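Kindia table sessions: gathering examples in Parnby
Gallery by Krešimir Stojanovska

Since October we are collecting examples for Kindia, our small project in which an arm learns to tidy a table from many recorded attempts.

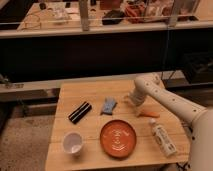
I wanted to put this page online already in the first month, but I kept waiting until the work looked more orderly. It did not become more orderly, so I publish it as it is. It is meant mainly for our colleagues in Mundunham, who use the same task sheet and have asked me several times how we arrange the table and how we write the notes. More pictures will be added when I have sorted them.

The objects
An orange plate, a white cup, a light blue cloth, a white bottle lying on its side, a small carrot-shaped thing and a black one with thin light stripes. We selected them because they ask for different ways of grasping. The cloth has no fixed shape, the plate is low and wide, and the bottle may roll if it is touched in the wrong place. I like the carrot most. It is easy to name in an instruction and everybody understands which one is meant.

How one example is made
One person guides the arm from the beginning of the task to the end, and the computer stores the movement together with the camera pictures. Before each attempt we write one short sentence, for example "put the carrot on the plate" or "move the cloth next to the cup". The sentence must be written before the movement starts. In the first days we wrote it afterwards, and then we described what had happened and forgot what we had wanted. Those early notes had to be checked again one by one, and it took me two long evenings.

How many
The plan is 100 good examples for each sentence. On a calm morning we manage some 8 in an hour, when the cloth is one of the objects to be moved. With the bottle it goes faster. After lunch the speed falls, and I have stopped planning difficult sentences for that time of day.

Changing the arrangement
After every four attempts we move everything to new places and turn the objects a little. If the plate always stays in the same corner, the system learns the corner and not the plate. My colleagues from Kalniņš, who helped us to prepare the recording program, suggested to draw the positions by lot. We tried it with paper slips and it works well enough, although the slips are easily lost. In Mundunham you use a printed list, I think. Please send me a copy if it is still in use.

Attempts that go wrong
We keep them, in a separate folder. A cup that falls over, a cloth that slips out, a grasp that closes on nothing – all this can be useful later, but only if the note says clearly that the attempt failed. Please do not delete such recordings, also when they are embarrassing for the person who guided the arm. Most of the embarrassing ones are mine.

What we do not repair
Small hesitations stay in the recording. If the person stops for a moment above an object and thinks, we leave it so. Only when the pause is very long we begin the attempt again. I am still not sure that this is the best rule. In my own recordings I can see that I stop before every plate, because the raised rim is difficult to take hold of and I must decide from which side I come.

Words for the objects
Please use the same names as in the task sheet. We had "cloth", "towel" and "rag" for one and the same piece during a whole week. Now it is "cloth". For the black striped object we have agreed on "black case", also if you would personally call it something else. The lying bottle is only "bottle", and its position goes in the second column.

Next
In the coming weeks we would like to add sentences with two steps, such as first the cup and then the bottle. I have prepared six of them and will send the list to Mundunham before we begin – comments are welcome, also about my English in the sentences.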